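2020-02-25
Walker sim, kitchen aisle course (Stetedham round)

In late, lab half full. Pulled the Carutden team's scene files again, the fix to the floor friction is in there now so delete your old local copy. If you get a missing texture warning just re-sync, don't go editing paths like last time.

Ran the aisle walk from the start pose. 34 runs logged before lunch, all in the one folder, named by seed. Step timing set to 60 in the config, was 300 for the slow tests. Somebody left it on 300 overnight so ignore anything from yesterday's batch.

Head camera pitched right down for this set. Want to see if the foot placement net can hold a line off the floor seam alone, no depth.

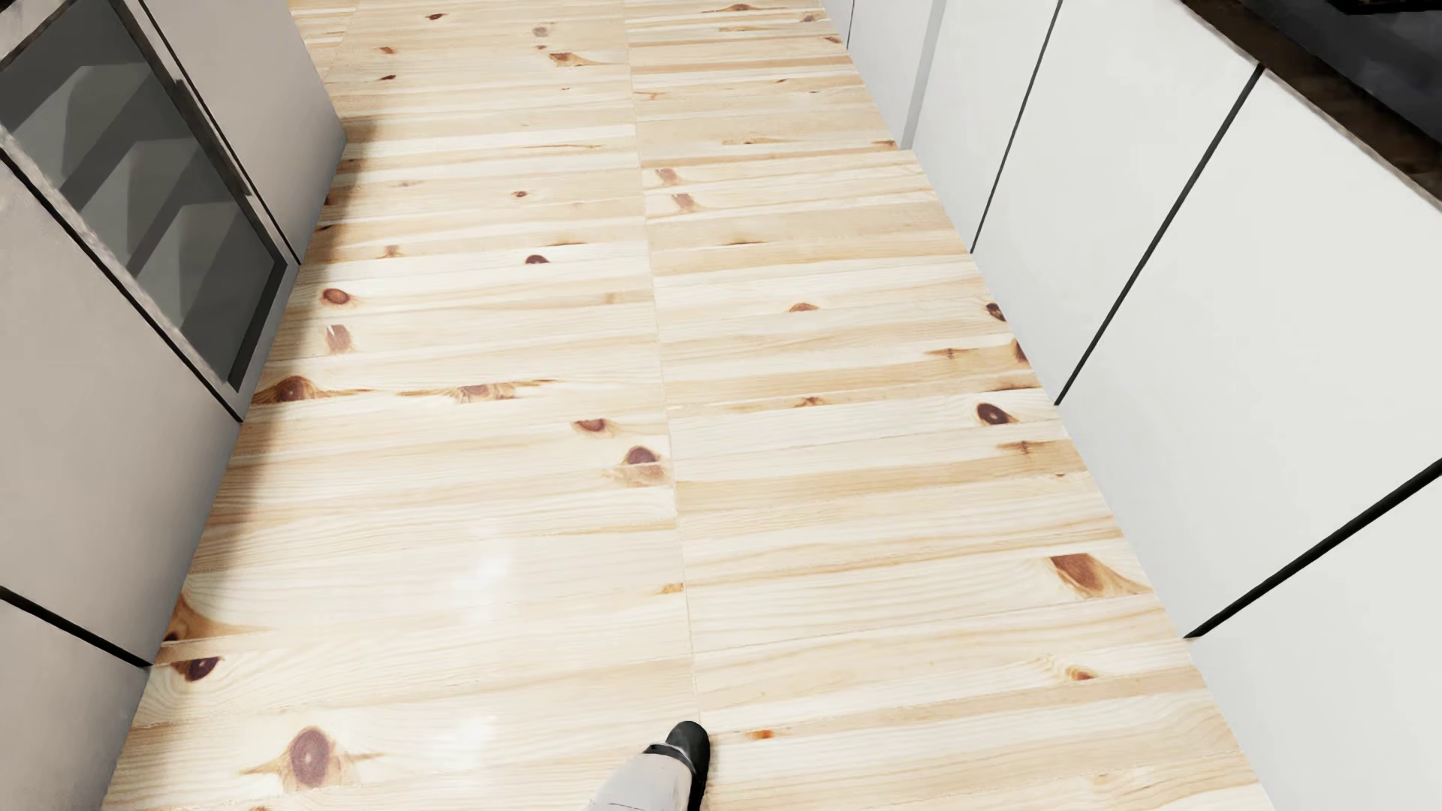 Seed 3731 is the one to look at. Drifts left after the fourth step, every time, same spot. Not sure if it's the hip gain or the net grabbing onto a knot in the boards instead of the seam. My money's on the knots. The pine texture is very busy, and the Jomholm scene (plain grey floor) walks fine with identical gains.

To try:
- swap floor to plain colour, keep cabinets as is
- hip gain down a notch, seperate run, don't change both at once
- read the bit in the Lévesque handout on colour jitter, I skipped it

Club demo is still end of February so no new features please. Also the good gamepad has gone missing, check the grey cupboard.

Left 3731 rerunning on the back machine with logging on. Dont shut it down.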